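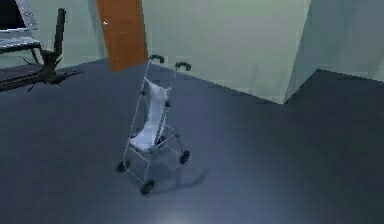 Zornier users > Collecting and labelling > How fussy are you about your start positions?

tamsin_r
March 23, 2026

Hello all, bit of a long one. I've been recording demos in the Olberg house for our tidying model (keyboard and mouse for now, the Brilix headset gives me a headache after 11 minutes) and I've got myself in a muddle over where to start each run.

At the moment I spawn wherever the last one ended, which is quick, but it means loads of my episodes begin staring at the pushchair near the orangey-brown door. I'm worried the model will learn "pushchair first, then do the job" as if that was part of it! I've got 60 episodes like this and I'd rather not bin them. Do you randomise every time, or just shuffle a few fixed spots? And do you keep the runs where you wander off and look at the wrong thing for a bit?

mothballs
Bin them. Sorry. I had the same with a coat stand last November and my policy would drive up to it and just sit there, like it was waiting for a bus. Took me ages to work out why.

raudsepp_fan
Don't bin them!! Mothballs always says bin them. If the whole walk from the door to the goal is in the recording then it's perfectly good walking data, you just trim the front. I chop off everything before the first deliberate turn and nothing bad has ever come of it.

mothballs
"Nothing bad has ever come of it", says the man whose robot went round in circles at the demo day.

raudsepp_fan
That was a wheel radius typo and you know it.

Didier Leblanc
I'm somewhere between you two. Trimming is fine if the instruction still makes sense from the new first step. If Tamsin's text says "from the door, go and find the cube" and you've cut the door out, you have made a liar of the label. I'd keep them and rewrite the text.

For what it's worth, my routine for the cube jobs:

1. Five fixed start spots per room, picked at random, plus a random heading. Fully random positions put me inside the furniture too often and I got sick of resetting.

2. I do the approach as one episode and the handling as another. Different people in our group record them, and the handling ones need far more goes.

3. For handling, I make sure other stuff stays out on the worktop. The dark veined marble with the little pale cube on it and the green thing over at the far end is a good setup, because there's a big stretch of plain top between the two and you can see straight away which one the arm ought to care about.

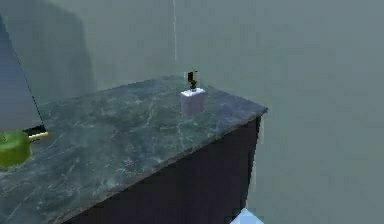
4. Three keepers per layout, then move the cube. I used to do ten and they came out practically identical, me being a creature of habit.

5. Anything where I've looked at the wrong object for more than a moment gets a "hesitant" tag and stays in. I drop those at training time if I want to, but I can't un-delete them.

tamsin_r
Oh that's really useful, thank you! I hadn't thought of splitting them. My episodes are the whole lot in one go, door to cube, and by the time I get to the counter I'm bored and clumsy and it shows.

Question about number 3 though, do you move the other things as well as the cube? I've left mine where Olberg put them.

Didier Leblanc
Yes, but only along the worktop. If I start putting them on the floor the checker complains.

pip_in_the_shed
I'll be awkward and say I don't like the hesitant tag. We tried it and everyone had a different idea of what hesitant meant. One of our lot tagged nearly everything, one tagged nothing. We ended up measuring how long the view stayed still and using that, much less arguing.

mothballs
Ha, I tag nothing. Still say bin the first batch.

raudsepp_fan
The Raudsepp script does the stillness thing, Pip, if you want it off your hands. It's in the tools folder, you give it a length of time and it spits out a list of episodes. Doesn't cope with pauses when you alt-tab though, it thinks you're deep in thought.

tamsin_r
Right, plan is: keep the old ones, rewrite the text, run the script over them, and start again properly with five spots in the big room. I'll leave the pushchair where it is for some and shove it elsewhere for others. Will post the numbers when I've trained on both lots. Mothballs, you may gloat if it goes wrong.

mothballs
I've got it pencilled in.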